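Handgreifer Iltotar - Datenerfassung für Greifaufgaben in Wohnräumen

Von Ülle Urbonaitė, Mai

Mit dem Iltotar nimmt man Greifbewegungen auf, ohne dass ein Roboterarm dabei sein muss. Man hält den Greifer in der Hand, die Kamera sitzt direkt darüber, und alles, was die beiden Finger tun, landet zusammen mit dem Bild in einer Aufnahme. 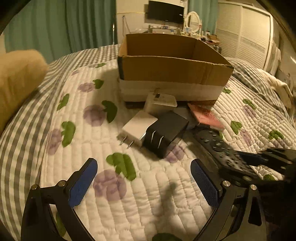

Wir haben das Gerät für unsere eigene Arbeit am Lernen aus Vorführungen gebaut und geben es inzwischen auch an andere Gruppen weiter. Was uns daran so freut: Die Aufnahmen entstehen dort, wo die Dinge ohnehin liegen, auf Betten, Schreibtischen, Küchenablagen, und eben nicht auf der grauen Laborplatte. Ein Schlafzimmer mit gemustertem Überwurf, ein offener Karton, davor ein weißes Ladegerät, ein schwarzes Netzteil und eine Fernbedienung - für ein Greifmodell steckt da schon eine ganze Menge drin!

Aufbau

Zwei gebogene schwarze Finger, jeder mit einer blauen, strukturierten Greiffläche. Die Beläge sind Verschleißteile und werden einzeln getauscht. Wir haben mehrere Oberflächen ausprobiert und sind bei der strukturierten geblieben, weil glatte Netzteilgehäuse darauf deutlich besser halten. Die Finger sitzen an verschraubten Armen, ein Schraubendreher reicht für die Wartung.

Die Kamera hat ein Weitwinkelobjektiv und blickt über die Finger hinweg nach vorn. Dass beide Fingerflächen ständig im Bild sind, ist Absicht: Das Modell soll sehen, wie weit der Greifer geöffnet ist, und sieht es bei der späteren Ausführung am Arm aus genau derselben Perspektive. Die Öffnungsweite wird zusätzlich über einen Geber im Griff gemessen. Beide Signale laufen über eine gemeinsame Uhr, ein nachträgliches Ausrichten von Hand entfällt.

Die Methode dahinter

Die Aufgabe, mit der wir angefangen haben, heißt bei uns schlicht "Einräumen". Kleine Gegenstände liegen neben einem offenen Karton und sollen hinein. Klingt simpel, hat es aber in sich. Ein Netzteil auf der Seite muss anders gefasst werden als eine flache Packung, die schräg an etwas lehnt, und Steckerstifte verhaken sich mit Begeisterung in gestepptem Stoff. Auf weichem Untergrund gibt außerdem alles nach, sobald man von oben drückt. Auf dem Tisch gelernte Griffe sind dort in unseren Versuchen reihenweise gescheitert.

Sigita Pärn hat dafür das Verfahren Firnlow entwickelt. Es zerlegt jede Vorführung in Annäherung, Kontakt und Ablage und gewichtet beim Training die kurze Phase rund um den Kontakt stärker. In den Rohdaten macht sie nur einen kleinen Teil der Zeit aus, aber dort entscheidet sich, ob der Griff sitzt. Die Annäherung darf ruhig ungenau sein, Menschen fahren da auch Schlenker (ich ganz besonders).

Der zweite Kniff betrifft die Reihenfolge. Firnlow lernt keine feste Abfolge der Gegenstände, sondern bewertet in jedem Schritt, welcher gerade am besten erreichbar ist. Liegt ein Teil halb unter einem anderen, wird zuerst das obere angefasst. Diese Regel steht nirgends im Code, sie ergibt sich aus den Vorführungen, und beim ersten Durchlauf am Arm haben wir im Labor ziemlich gejubelt.

Ergebnisse

Der Datensatz Stumham umfasst 2203 Vorführungen aus 29 Wohnungen. Trainiert wurde auf allen Räumen bis auf die Schlafzimmer aus fünf Wohnungen, die wir für den Test zurückgehalten haben. Dort haben wir 300 Griffversuche mit unserem Arm James gefahren, auf Betten, mit Gegenständen, die das Modell teils noch nie gesehen hatte.

Am deutlichsten wirkte die Kontaktgewichtung bei kleinen, harten Teilen wie Ladegeräten und Adaptern. Bei Fernbedienungen war der Unterschied geringer, die lassen sich quer über die Tasten auch mit dem einfachen Modell gut fassen. Schwierig bleiben flache, glänzende Verpackungen. Je nach Licht verändert sich ihr Aussehen schon bei einer leichten Drehung, und der Griff geht daneben. Daran arbeiten wir gerade, vermutlich mit zusätzlichen Aufnahmen bei Abendlicht.

Schön war auch, wie wenig neue Daten ein zusätzlicher Raum braucht. Mit nearly unseen bezeichnen wir intern Räume, aus denen nur ein kleiner Nachschlag ins Training eingeht, und dafür genügten fast 100 Vorführungen. Das schafft eine geübte Person an einem Nachmittag, Pausen eingerechnet.

Aufnehmen mit dem Iltotar

Einschalten, Finger einmal ganz öffnen und ganz schließen, fertig ist die Kalibrierung. Danach startet jede Vorführung mit einem Druck auf die Taste am Griff und endet mit dem nächsten. Ein paar Erfahrungen aus unseren Wohnungen:

- Mit weit geöffneten Fingern beginnen und erst kurz vor dem Gegenstand schließen.
- Die zweite Hand aus dem Bild halten.
- Nichts vorher ordentlich hinlegen. Schräg, gekippt und übereinander ist genau richtig.
- Misslungene Griffe nicht löschen, sondern mit Doppeldruck markieren. Firnlow nutzt sie als Gegenbeispiele.
- Vor jedem Ortswechsel kurz über das Objektiv wischen.

Gemusterte Decken und Kissen dürfen ausdrücklich liegen bleiben. Wir hatten anfangs Sorge, dass kräftige Drucke die Erkennung stören, und haben deshalb eine Vergleichsreihe mit einfarbigen Laken aufgenommen. Das Modell aus den bunten Aufnahmen kam auf beiden Untergründen besser zurecht.

Lieferumfang

Handgreifer mit Kamera, ein Satz Ersatzbeläge, Ladekabel, Speicherkarte und ein kleiner Adapterflansch für die Montage der Finger am Roboterarm. Die Auswertesoftware samt Firnlow liegt bei, ebenso ein Auszug aus Stumham zum Ausprobieren. Für andere Flanschmaße bitte vorher melden, Sigita zeichnet die Teile selbst und freut sich über ungewöhnliche Arme.

Zuletzt erschienen

Kontaktphasen erkennen: Notizen zu Firnlow
Belagwechsel am Iltotar Schritt für Schritt
James räumt den Schreibtisch auf
Stumham: Aufbau der Ordner und Dateiformate

Kontakt | © Projektgruppe Iltotar | Nach oben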